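Trustow Extends Lemton Dry-Erase Marker Line with Revised Ink and Cap Seal

ASMONT, 2025-05-20 - Trustow, a manufacturer of writing supplies for schools and offices, today announced a revised version of its Lemton dry-erase marker. The update covers the ink formula, the cap seal and the packaging. Shipments to distributors begin in July.

The ink remains alcohol-based. The share of release agent, the ingredient that keeps pigment from bonding to the board, has been raised, and the pigment is ground finer than in the current version. Both changes are intended to reduce the residue left after erasing on painted steel and melamine boards. The ink is not recommended for unsealed or porous surfaces.

The cap now has an inner sleeve that closes against the barrel in 2 places. In Trustow's internal storage test, markers kept horizontal and capped for 300 days wrote without priming. Markers stored tip up may still need to rest on their side before use.

"Most of the complaints we log are about dried tips and ghosting," said Pantelis Andreadis, product manager for writing instruments at Trustow. "The barrel and the tip are unchanged. Customers who use our wall holders do not have to replace them."

The revised Lemton is offered with a bullet tip or a chisel tip. It will be sold in packs of six and in bulk cartons for institutional buyers. The current version stays available until stock is used up. Item numbers for the revised markers carry the suffix R.

Trustow conducted line tests at its Asmont site, drawing wavy strokes from the top of the board downward to check flow and fade. The full test protocol covered 2,885 strokes on new and worn boards.
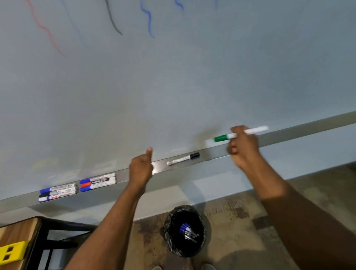
Test lines in red, black and blue on a whiteboard.

Distribution is handled by Bakalis, which also accepts used barrels for recycling from institutional accounts. Data sheets and sample requests are available through Bakalis sales offices.

About Trustow
Trustow makes markers, board cleaners and erasers under the Lemton name. The company is based in Asmont.

Media contact
Trustow Press Office, Asmont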